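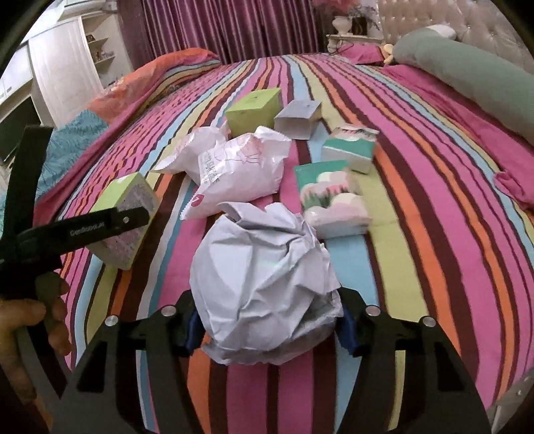

Left jaw stops closing partway, anyone else?

mudflap_566
So I do bedroom tidying runs with a hand-held gripper, the kind you squeeze yourself, and the recordings go toward teaching an arm to do the same chores. Paper, small boxes, cups, bags, whatever is lying around goes in the bin. Been at it since July and I love it, way more than I expected to! But on Wednesday the left jaw started hanging. I squeeze, both fingers start in, the right one keeps going and the left one just sits there for a second and then SNAPS shut. Got my thumb the second time. Not blood or anything but I said some words.

The log says 2434 open/close cycles since I last had the linkage apart. Is that a lot? The Carnutel guide says to service at 2000 but I figured that was them covering themselves.

renfield_kit
Yeah that's a lot. Stop using it until you've looked at it. A jaw that stores up force and lets go is the one that gets fingers.

lorketti_fan
Disagree, mine went to 3408 before I touched it. It's lint. You're working around bedding and fuzzy blankets all day, pull the pads and look behind them.

mudflap_566
OK so I pulled the left pad (the blue one) and there was a bit of red fluff, but not enough to jam anything I'd think?? Put it back and did bin drops for an hour.

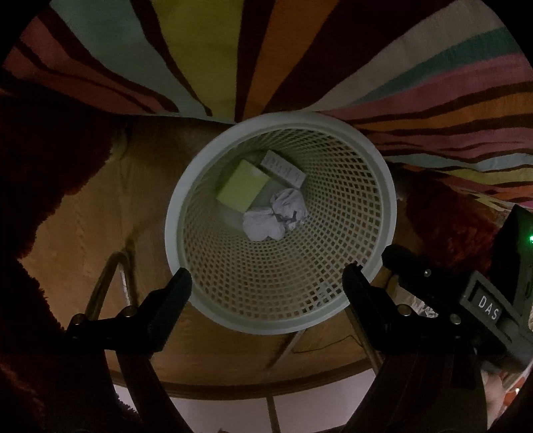
Light stuff was fine, so boxes and balled-up paper went in with no hang at all. It only sticks when I close slowly on something that pushes back. Then I let go of the handle and it doesn't want to open either, so I end up shaking the thing over the bin like a ketchup bottle.

renfield_kit
Slow close under load is the pivot, not lint. Check whether one of the screws is tighter than the others. I had a Lorketti kit show up with one cranked down so hard the washer was dished.

lorketti_fan
Or it's lint IN the pivot. We can both be right lol

mudflap_566
Tried it on a cup last night, since a cup flexes and I can feel it through the handle. 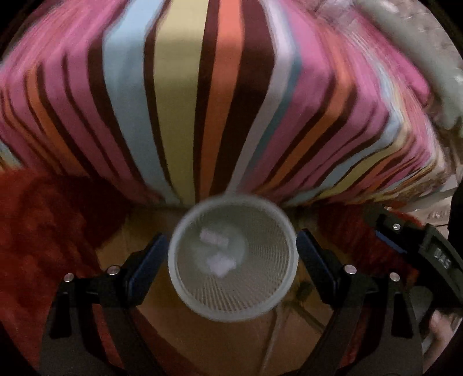

Clear cup between the two blue pads, left and right.

Did that one over and over. Four squeezes hung, all slow ones. Then I backed the outer left screw off a quarter turn and I haven't had a hang yet, but I also haven't done a full session, so I'm not calling it fixed.

renfield_kit
Put threadlocker on it or it'll walk out. And please keep your thumb off the linkage.

3 comments

Puspita Manurung
Same thing on my Ren, also the left side. Support in Bustville told me to replace the bushing and wanted me to mail the whole unit in.

Rongrong Yuan
Throw out the recordings from the sticky days. Your timing will be off and the arm will learn the pause.

Puspita Manurung
Ugh, I kept mine. How far back would you go?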